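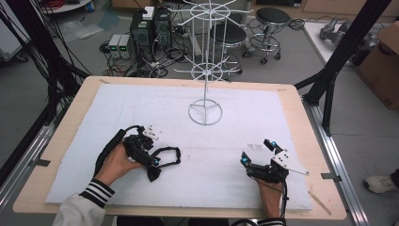

Most failed repairs at Vurnatcombe were failures of preparation, according to one reader who wrote in after our February piece on sash windows, and the filler itself was seldom to blame. The point is fair. We had given one paragraph to cleaning out decayed timber and nine to what goes in afterwards.

Vurnatcombe is a terrace of former mill housing with 70 original windows, all softwood, all painted. Decay in such windows starts at the joint between sill and stile, where end grain meets standing water. Paint bridges the joint for a few seasons, then splits. Water enters through the split and cannot leave through the sound paint on either side.

The usual test is a bradawl pushed in by hand. Sound softwood stops the point within a millimetre or two. Soft wood lets it in and gives no crack when the fibres are levered up. Cutting back should continue past the last soft spot, and the cavity should then be left open under a cover until a meter reads below 18 per cent. In a wet spring that can take up to 70 days.

Two methods were used on the terrace. On the street side, Heltia cut out the decay and scarfed in new timber, glued and pinned. On the yard side, Zitgate used a two-part resin over a brushed primer. The resin was quicker to place but had to be worked in thin layers, as a deep fill heats up while curing and can pull away from the wood.

Cost is harder to compare than the quotes suggest. The first phase came to £3,323 for the street side and £2,000 for the yard, but the yard windows are smaller and needed no scaffold. Per joint, the gap was slight.

Paint matters more than either firm's literature allows. The Abdelaziz system specified here is a linseed paint in three thin coats, carried 2 mm on to the glass to seal the putty line. It dries slowly - two days between coats in fair weather - and it chalks with age where a film paint would flake. A chalked surface can be washed and oiled in an afternoon.

The yard side is due for inspection next, starting with the lower sills.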